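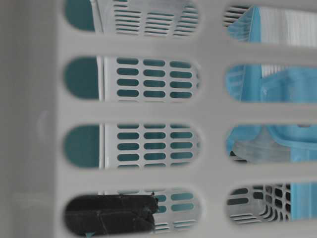 Fosby is a plain-text list of where household things get put when they are put away, and of the containers they get put in. It holds 2,000 entries, most of them dull, which is what storage is like. Each entry pairs an object with a holder (basket, crate, tub, drawer, hook) and adds a few words on how well the arrangement holds up when a person goes looking for something. Laundry baskets take up an unreasonable share of the list, as they do of most homes, and very little of what they hold is laundry. They also raise the question of holes. A light gray wall with long, round-ended openings lets you see straight through to the white slotted panel behind it, and the slots in that one show teal, so a search from the side is a search through layers. Fosby files such cases under "see-through, in theory."

What's in the folder

entries.txt: the list itself, one entry per line, fields separated by tabs
holders.txt: names for containers, with the spellings we gave up arguing about
notes.txt: longer remarks that would not fit on a line
CHANGES.txt: what moved and when

There is no spreadsheet version. There was one, and it turned every entry for "half shelf" into a date.

Fields

object: what the thing is, in everyday words. "Dustpan," never "debris collection implement."
holder: what it is kept in or on.
holder_wall: solid, slotted, mesh, wire, cloth or unknown. Slotted covers everything from pinholes to openings you could lose a sock through.
view: the side you would normally look from. Values are top, side and neither. "Neither" is for the cupboard over the fridge.
company: other things kept in the same holder. Leave blank if the object lives alone, which is rare.
find: a score for finding the object again, explained below.
remark: free text. Please don't use it to settle family disputes.

The find score

There are 3 grades. We tried more and found ourselves defending the difference between "awkward" and "somewhat awkward" long after dinner.

easy: you look, you see it, you pick it up.
dig: you know it's in there, and other things have to come out first.
myth: the object is recorded as being in the holder, and the record is all anyone has.

Grade from the normal view. A thing that is easy from above may be dig from the side, especially when the side is plastic bars and whatever happens to be leaning on them. A dark shape seen through a slot gets "unknown" in the object field until the basket has been looked into. Early entries ignored this rule and gave us a long run of confident umbrellas.

Cleaning tools

These get a section of their own, being the things most often kept in a container meant for something else. A dustpan will fit almost nowhere. The scoop wants width, the handle wants length, and no drawer offers both. A wide basket is the usual surrender. The brush goes in with it, and whether the two stay together is recorded in the company field.

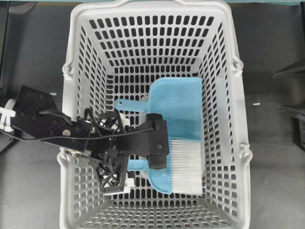
Light blue dustpan and brush in a white laundry basket, seen from above. Handles overlapping, white bristles to the right.

For a pair like that, use two lines, one for the dustpan and one for the brush, and name each in the other's company field. Earlier versions treated the set as a single object, a hopeful view of how sets behave. If the handle has a hanging hole, say so in the remark. Fosby has a great many objects with hanging holes and very few hooks.

Bristle direction is optional. We do ask that you note anything heavy kept on top of a brush, as it will explain the brush later.

Where the entries come from

The list started as a cupboard inventory for Macapagal, a shared house with more storage than agreement. Entries from a second household, Vovby, were merged in October and brought with them a separate vocabulary for tubs. Both sets were rewritten to the same fields by hand. Where the 2 houses disagreed on a word, holders.txt gives the winner and lists the loser after it, so searches still work and feelings are mostly spared.

Known problems

Baskets inside baskets are handled badly. The holder field takes one name, so a stack is recorded by its innermost member and the rest ends up in the remark.

Color is left out of the fields entirely. It seemed unnecessary until people began looking for "the blue one." Check the remark and hope.

Lids are missing. We mean from the list, though also from the tubs.

Anything called "misc" in the object field is an old entry awaiting a decision. Please don't add new ones. The drawer they describe is full.

Sensible uses

Cidis, our small lookup script, reads entries.txt and prints the likely holders for an object, best grade first. It prints 3 suggestions at most, on the theory that anyone who has checked that many places will start over from the kitchen regardless. The list is also good for word games, moving checklists and learning what other people call a colander.

It is a poor guide to how homes in general are arranged. It tells you how a couple of houses were arranged, by those willing to write it down.

Adding entries

Put one object on a line, fill in what you know, and write "unknown" for the rest. Look in the holder before you grade it. Don't tidy first: a basket emptied and repacked for the occasion gets graded easy, and stays that way for an afternoon.

Corrections go in the same file with the old line deleted. Add a line to CHANGES.txt if you moved the object yourself.

Last revised April 19, 2026. The tape measure is still graded myth.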